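Foment season 2: how was Ochoa eliminated with 807 points on the board?

Posted by Tiina Karppinen
14 shares

I watched the March double elimination on the Wanier app and can't make the numbers work. The board behind the host showed Fulgencio Ochoa with 807 points, the highest total of anyone still in the house. Maricruz Hinojosa was below him and had lost the task. Ochoa was then sent out and Hinojosa stayed.

The host said the result was "jury and public combined, as always." If the board is the combined score, the top of the board should be safe. If it isn't, what is it for? I also don't understand where the Lozano bonus goes, or if it counts on elimination night at all. I looked for the rules inside the app and only found the terms for text voting, which cover charges and opening times.

I am not asking if it was fair. I'd just like to know the procedure.

3 comments

Nayeli Palacios
41 people found this helpful

There are two separate scores in Foment, and the broadcast shows only one of them.

The board is the season total. It adds up task points, jury marks from earlier episodes and any bonuses, and it is never reset. It decides two things: the order in which housemates choose rooms, and seeding for the final. It has no part in an elimination unless there is a tie.

The elimination score is worked out fresh each time from the nominated housemates only. The public vote has a weight of 66 percent and the jury has the rest. The public part is each nominee's share of valid votes cast in that window, so votes from an earlier window carry over nothing. The jury part is the average of the marks given that night, converted to the same scale. Lowest combined figure leaves.

On a double elimination the calculation is run once. The two lowest leave. Many viewers assume that the vote reopens after the first name is read out, but the window is already closed when the host walks on.
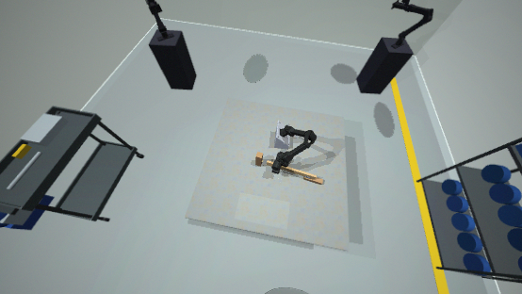
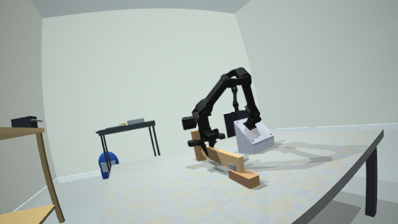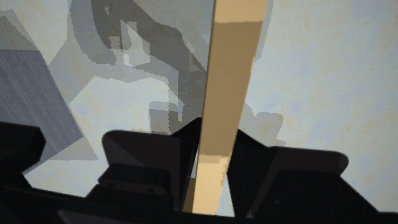
Simulation renders: robot gripper with wooden pieces.

Apply that to Ochoa. His 807 came mostly from the first half of the season, when he won tasks and was rarely nominated. A housemate who is rarely nominated has rarely asked anyone to vote. When he finally went up, he was in the same group as Hinojosa, who had been nominated nearly every time and had a public used to voting for her. She lost the task, but the task feeds the board and the board was not in use.

The Lozano bonus is 200 points, added to the board of whoever holds the Lozano room when the episode ends. It gives no vote share. In season 1 it did come with immunity, which is probably where the confusion started. That was removed for season 2 and the host mentioned it once, in the launch show – quickly, during the tour of the house.

The one case where the board matters at an elimination is a tie on the combined figure. The higher season total then stays. I don't believe this has come up on air.

The rules are in the participation document on the show's page on the Wanier website, below the text voting terms. The app links only to the first part of it.

Comments on this answer: 2

Tiina Karppinen: Thanks. I had been reading the board as a running combined score. Is the jury mark from the night added to the board afterward?

Nayeli Palacios: Yes, after the episode. For anyone who leaves, it is dropped, so Ochoa's 807 is his final number.

Lautaro Medina
6 people found this helpful

Mostly agree with the answer above. A small correction about votes: share is calculated on valid votes, and the app and text messages are pooled before that. A lot of text votes get thrown out as they arrive after the cutoff. App votes are blocked at the cutoff so none of those are late. If a housemate's supporters are mainly older viewers using text it can cost them. I don't know if it did here, the channel doesn't publish the split.

Also the jury was one member short that night. The average is taken over the members present, so the weight stays the same but each mark counts for more.

0 comments

User from Altville
1 person found this helpful

Ochoa was always going out, he stopped talking to everyone after the kitchen argument. Points don't matter on this show. Does anybody know what time the repeat is on? The app says 9 p.m. but last time it started before that and I missed the nominations.

1 comment

Lautaro Medina: Please post the repeat question separately, it won't be seen in this thread.

22 shares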